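Sisthorpe Restaurant Notes – README

Version of 10/12/2018. Kept by Anisa Chin, with entries from Ridwan Tuhumury and Mawar Rondonuwu.

What is in it

One text file, 200 entries, each a place to eat or sleep in Sisthorpe and along the coast road to Korkport. Every entry has a name, a street, what we ordered, what we paid and a verdict. We paid for all of it ourselves. I mention that since half the travel lists I have read were plainly written on somebody else's bill.

Where the entries come from

Most were collected in June, on two trips. Ridwan did the Korkport end by bus and Mawar did the old town on foot. 24 entries came from Khairul Wuisan, who lives there and eats out more than is good for him. I was doubtful about taking a local's word on everything, so we went back to 59 places and wrote them up again. His verdicts held up less often than he thinks. He is too kind to anything with a sea view.

Fields

name – as painted over the door, which may not match the map
street – missing for market stalls
dish – what we ate, in plain English
paid – per person, drinks left out
verdict – go, maybe, skip
who – initials of the person who ate there

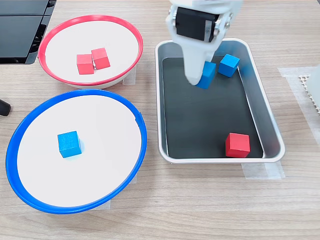
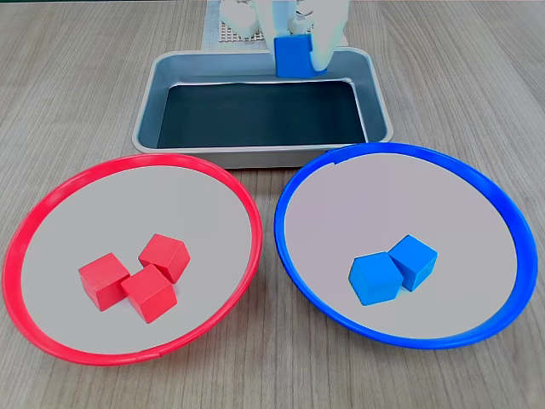
Metal tray on the wooden table, two views.

Known problems

Prices are from one season. Expect them to be wrong by the time you read this, and wrong in the usual direction.

"Authentic" was a tag in the first draft. I took it out. It had been given to 65 places, including a hotel breakfast room, and I could not get the three of us to agree on what it meant.

The Pelupessy guesthouse has two entries that disagree completely. Mawar had a back room and slept well. Ridwan had the front and heard every truck. I left both in – averaging them would give you a room that does not exist.

Opening hours are not included. We tried. The sign, the website and the owner rarely said the same thing, and the owner changed his mind while we stood there.

Ferry times are not included either. Ask at the dock, then ask someone else.

What it is not good for

Please don't rank the towns with it. Korkport looks better on paper, but Ridwan skipped lunch anywhere he didn't like the look of, and those places never made it into the file. Vegetarians will find it thin.

Corrections

Send them to Tirta Wijaya, who keeps the master copy. Say when you went and what you ate. "Best in town" with nothing behind it will be ignored, as will anything from the owner's cousin.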